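Sternura Home Help > Workshops and Craft Rooms

Perforated tabletop as a sewing and craft table, good idea or not?

Posted by hemline_1648
4 April 2023

We are turning the back bedroom into a craft room and I have the chance to buy a used work table with a perforated top, light gray, small holes all the way across. The seller wants $300 for it with the legs. It came out of a Trenden store that closed and it is in good shape apart from one bent foot.

I would use it for cutting fabric, wrapping, some glue and paint, and the kids would do homework on it. My current table is a folding one and it sags in the middle. My worry is the holes. I drop pins constantly, and I don't want to write on a surface that pokes the pencil through the paper. My sister-in-law says to pass and get a plain door from the lumber yard and put it on two file cabinets. The room gets a lot of sun in the afternoon if that matters.

Has anyone lived with a table like this? Can it be covered without ruining it?

plainbench

I have had one for six years and would buy it again, but not for $300 with a bent foot. Offer 200 and see. A replacement foot is cheap if the thread is a common size, so take the bent one off and bring it to the hardware store before you pay for anything.

What follows is how I use mine.

Covering the holes

You don't need to cover the whole top. I keep one smooth sheet for writing and cutting and move it to wherever I'm sitting. A flat white panel laid straight on the board does the job and the rest stays open. Get one with some weight to it. Thin stuff slides when you lean on it, and then your line goes crooked. Shelf liner under the corners stops that. Mine is an old closet door panel cut down, and I sanded the cut side so it doesn't catch on fabric. 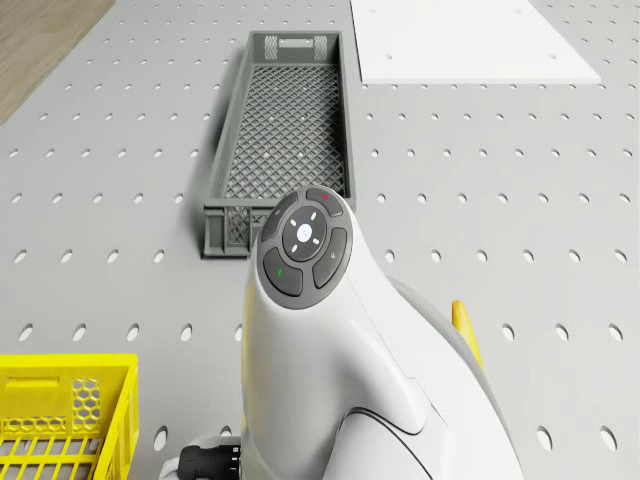 Pins and small parts

They will go through. Hang a piece of old bedsheet under the top with binder clips and shake it out when you remember to. A magnet on a string also works for pins but does nothing for beads. If your table has a shelf underneath, put a tray on it and skip the bedsheet.

Glue and paint

Do this on a tray or a baking sheet. Dried white glue in a hole can be pushed out with a wooden skewer. Varnish can't, at least I never managed it. I have a row of filled holes at the left end to show for it.

Cleaning

Vacuum with the brush head first, then a damp cloth. If you wipe first the dust balls up in the holes and you will be there all evening.

Sun

Mine is near a south window and has yellowed a little where nothing sits on it. It doesn't bother me. Pull the shade if you care about the color.

quiltsandcoffee

Pass on it. I bought a Likance table with holes last November thinking it would be great for clamping things and I have used the holes twice. Everything falls through. Get the door.

OK, to be fair, my husband uses it for bike parts and likes it. So maybe it depends what you do. But for sewing, no. Also check the height. Mine is too low to stand at and too high for a regular chair.

thirdshelf

I think the last answer is too hard on them. A perforated top is fine if the table is big and you leave most of it as plain storage space, with things standing out where you can see them. Ours ended up as the catch-all for the whole house, fruit and bowls included, and the holes don't matter at all for that. Bowls and boxes sit flat on it.

What I would look at is whether the top is one piece or two. A two-piece top has a seam and fabric catches on it every time. Run your hand along the underside too, since holes are sometimes left rough there and will scratch your knees.

As for price, Sqalli sells a plain top in the same size range without legs, so find out what that costs near you before you decide on the used one. Add the legs and you will know if $300 is fair.
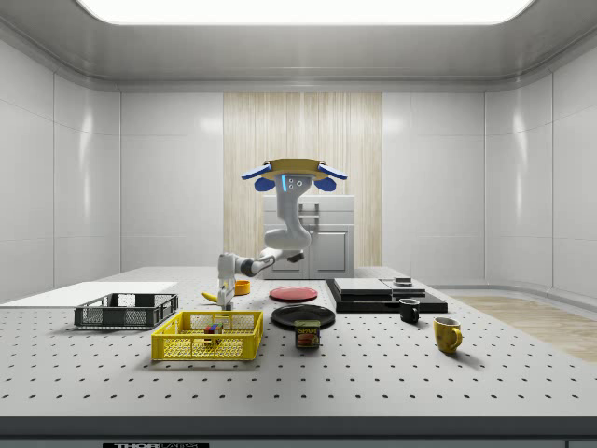
hemline_1648

Thanks all. I went back and checked, and it is one piece with a smooth underside. The seller came down $50 when I pointed out the foot, and I'm picking it up on the weekend. I'm going to try the bedsheet and the loose panel. Does anyone know if a regular cutting mat lies flat over the holes or does it need the panel under it too?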